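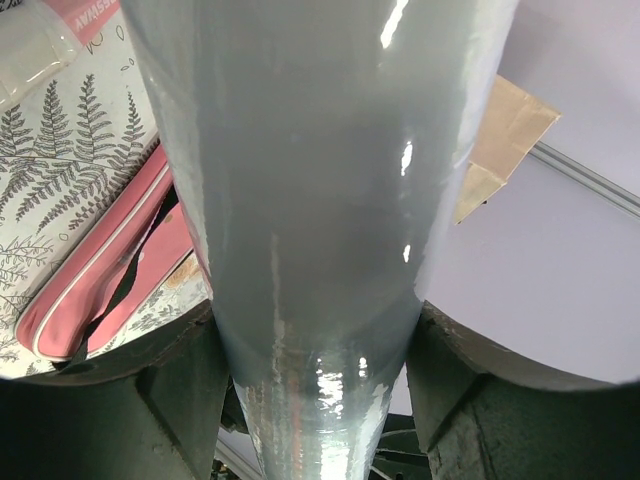 How many cloths does one table need? Two, I would say: one which is on the table and one which is in the wash.

It took me a long time to arrive at this small number. When I moved from my parents' flat I received four tablecloths, all white, all heavy, all with the creases of many years in the cupboard. They were for guests. On the other days we ate on the bare table and everybody was careful with the glasses. I kept this custom for my first winters in Toton, and then one January I became tired of it and put a cloth on the table for an ordinary soup.

Since then the table is always dressed, and what stands on it is mostly not dinner. I think this is true in many homes. The table is where we put down what we carry in our hands when we come through the door: the bottle, the bag, the post, the thing which must be returned to the neighbour. In magazines they show us a bowl of lemons. I have had a bowl of lemons, and after one day there was a phone charger in it.

For this article I visited the shop Stetum, where printed cloths are sold by the metre, and I asked which pattern people take for a table in daily use. They showed me the plain ones last. A plain cloth shows each drop of tea, and it also shows each place where the iron was not hot enough. The customers come back for small prints on a pale ground: leaves, grasses, little flowers. The roll I liked best had order number 3686, and I bought too much of it, so now I have also napkins.

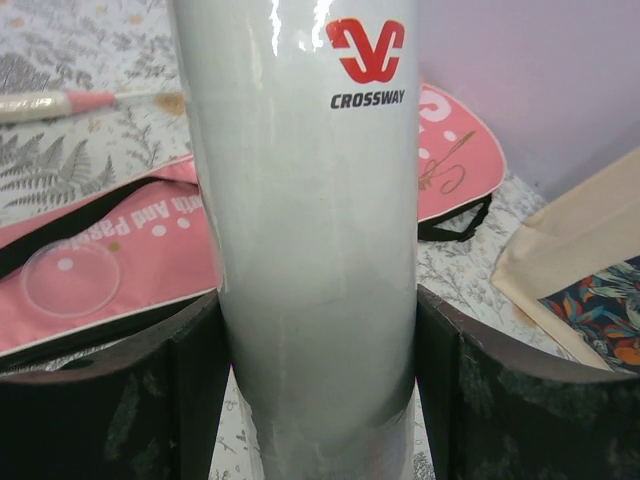
The colour of the print matters more than I believed before. My grandmother, whose family name was Sârbu, embroidered with red and black thread only, and her cloths were so strong that you could not see the plates. They were beautiful on the wall. For a table where things come and go I would choose grey, like fern fronds drawn on white with a few small dots of pale orange between them. A light grey bottle stands very quietly on such a cloth, and if it has a red logo with CROSSWAY in dark letters under it, then this red is enough colour for the whole table. I would not add a runner.

Washing is the other half of the question. I wash at a moderate temperature and I pull the corners straight by hand while the cloth is still damp, two persons if possible. I hang it over a door with a towel under it. The iron comes only to the middle part, where the eye goes. My mother does not agree with this and irons also the back side.

About bottles and cups which are left standing: lift them in the evening. A damp bottom makes a ring, and a ring on cotton which has waited three days asks for soap, patience and sometimes lemon, so here the bowl has its use. Fresh rings usually go out with cold water.

In the next issue I write about napkins, how to cut them and how to sew the corner so that it lies flat. Readers who want the cutting plan can find it under Follow, on the last page.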